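Sokdale G2 parallel gripper review: two arms, a tabletop and a lot of fruit

By Covadonga Pacheco

The Sokdale G2 is a two-finger gripper sold for small bench arms. It costs $700 each, and you need two if your setup has a left and a right arm, as mine does. I bought a pair in February to replace a set of Ultano grippers that had worn out at the pivots. I have used them most working days since then, mainly for picking up produce and putting it in bins.

What you get

The box holds the gripper, a mounting plate, a short cable, a bag of screws and one set of flat black fingers. There is no printed manual. The setup guide is a download, and it assumes you already know your arm's bolt pattern. Mounting the first gripper took me most of a morning. The second went on in half an hour.

The camera is a separate purchase. I use the Prasertsri wrist camera, which clips to the bracket behind the fingers and looks out past the tips. Both pictures in this review come from wrist cameras, so the view is what the operator or your software has to work with.

Grip

The fingers are plain plates with no curve to them. I expected trouble with round objects and had less of it than I thought I would. Closing force is set in software on a scale that runs up to 500, and I keep it low for soft fruit. Apples are easy at almost any setting. Pears need more care, and ripe ones will mark if you leave the force where it was for apples.
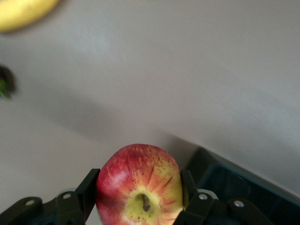
Left gripper on an apple, one finger plate to each side. Fast moves blur the linkages and the far side of the table.

I kept a log for the main test, which was 1586 picks across both arms with mixed produce. The grippers dropped 13 items. Most of those were small limes picked too near the tips, and I put that down to my own grasp points. The old Ultano set did worse on the same routine, though they were well used by then and it is not a fair contest.

Bananas are the weak spot. Flat plates hold them well enough across the middle, but if you pick near one end the fruit swings and turns in the grip. Stotirard sells a padded finger set that fits the G2, and I borrowed one for a few days. It fixed the swinging. It also made the fingers thicker, and I had trouble getting them down between two items sitting close together. I went back to the plain ones.

Working near a container

Placing things in a bin is where finger length starts to matter. The G2 fingers are long enough to reach over a rim without the body of the gripper hitting it, provided you come in fairly straight. At a steep tilt the linkage spreads out to the sides when the fingers open, and it will knock the rim. Allow extra room for this when you plan the approach. The software model that comes with the gripper shows it closed, so you won't see the problem there.

The finish on your container matters too, mostly for the camera. A glossy black one gave me reflections inside that my detection code sometimes took for objects. A dull one would be a better choice. I got by with masking out the inside of the container until the arm was ready to release.
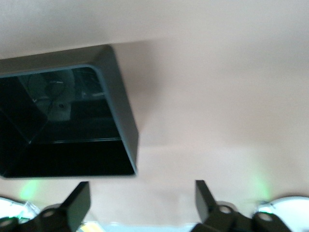

Fingers open near the black container, with reflections showing inside it. The green glow is from the indicator lights.

The indicator lights are a mixed blessing. It is handy to see the gripper status from across the room, but they put a soft green tint on a pale surface close to the fingers. If you sort by color, turn them down. The setting is in the second menu, under Display, and it goes back to full brightness after a power cycle. I have written to Sokdale about that and had a polite reply with no date for a fix.

Noise and wear

The motor makes a short whine on closing, quieter than the Ultano. Nothing has come loose so far, though I check the linkage screws every couple of weeks. Cleaning is a damp cloth on the fingers. Juice does get into the pivots, and a small brush helps.

Verdict

I would buy the pair again for produce and other light objects. For long or floppy items, budget for the padded fingers as well. Anyone mounting one for the first time should download the guide before the box arrives and check the bolt pattern, as the adapter for older arms is sold separately and mine took three weeks to come.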